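3. First-time setup - Ondport shared label printer

Read all of section 3 before plugging anything in. Takes one coffee, maybe two if the router is being slow.

What you need: the printer, power brick, gray USB cable (only for step 5), one roll of labels, the Wi-Fi password. The Fludard rolls fit. Other rolls might, check the core size first.

3.1 Loading the roll

1. Power off. Light on the front should be out.
2. Press both side tabs, lift the lid. It sticks a bit when new.
3. Drop the roll in with labels facing up, loose end toward you.
4. Pull the end past the cutter. Leave a little sticking out.
5. Close lid until both sides click. One click means it's not closed.

CAUTION - cutter blade is sharp and it does not retract. Keep fingers out of the slot. Scissors for trimming, not the blade.

Note: if the roll rattles, the spacer is missing. Look in the bottom of the carton, under the cardboard flap. Everyone throws it out.

3.2 Getting it on the network

1. Plug in power. Wait for solid green. Blinking green is still starting up, leave it alone.
2. Hold the Wi-Fi button for 3 seconds, let go when it turns blue.
3. On your laptop, join the network called Tulumari-Setup. No password.
4. Open the setup page. Pick your office network, type the password, hit Save.
5. No setup page? Connect the gray cable, run the Yadav installer, start again from step 4. Don't connect the cable before the installer asks for it, Windows grabs the wrong driver and then you have to remove it by hand. 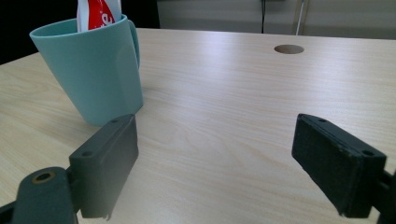
Blue light goes off, green comes back. That means it's joined. If it goes red the password was wrong, nine times out of ten a capital letter. Hold the Wi-Fi button again and redo from step 3.

NOTE: 2.4 GHz networks only. The printer won't see the other kind and won't tell you why.

3.3 Test print

1. Hold the feed button untill it beeps, let go.
2. One label comes out with the name, network and firmware number on it.
3. Firmware should be 473 or later. Lower than that, update first (section 6), then come back.
4. Stick the test label on the underside. Support will ask for it.

Faint print - turn darkness up one notch at a time. Max darkness wears out the head. Blank label - roll is upside down, see 3.1. Half a label - wrong size picked, the default is 38 mm, change it under Media.

3.4 Adding other people

Each person installs the Yadav driver on there own machine and picks the printer by name. Don't rename it after that, everybody has to add it again.

Queue clears itself every Friday night. Anything stuck before then, power off, count to ten, power on.

CAUTION: don't power off during an update. Light flashes orange the whole time, wait for green.

Next: section 4, templates.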